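Cuadros hand grippers - worth it for a small group?
Forum > Kits and hardware > Reviews

ploverlane
We've had the two-gripper kit from Cuadros on trial at Vusthorpe, and I promised a few of you I'd report back. They're lovely to hold - light in the hand, and the jaws close squarely on little cartons, which our old Bravora pair never managed! The marker cubes are a bit bulky, mind, and I did keep knocking mine on table edges until I'd got used to them. 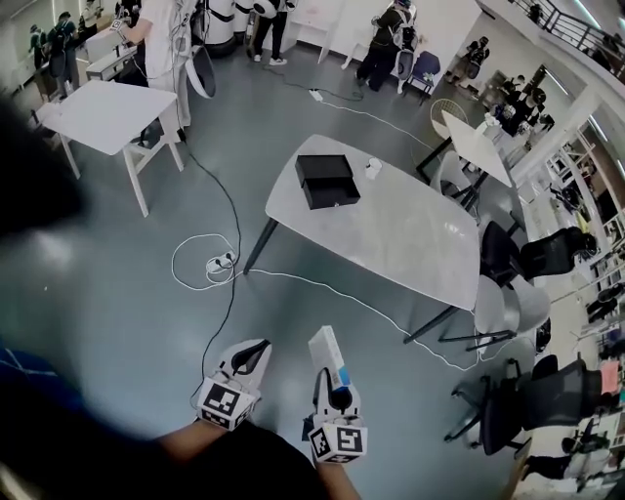
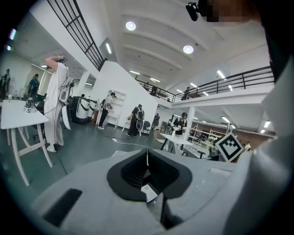

White grippers, big hall, plenty of people about.

Reading time: 2 min

Happy to answer anything. We did more than 100 pick-ups with ours before I felt I had an opinion worth typing out.

tinpotfen
Thanks for this, very kind of you to write it up. I'm afraid I can't agree about the jaws, though. Ours at Cernstead slipped on anything glossy, and a spare set of pads is 165 pounds, which made me wince.

ploverlane
Oh, that is steep. Were yours the older pads? The September ones are softer, I think.

mossybracket
I'd side with tinpotfen on price, but the Bravora cubes worked loose on me within 10 days, so I'd still have the Cuadros. Do ask them for the longer trial - they said yes to us straight away.

tinpotfen
Older pads, now I've looked. I'll try the soft ones, but I'm not paying for them!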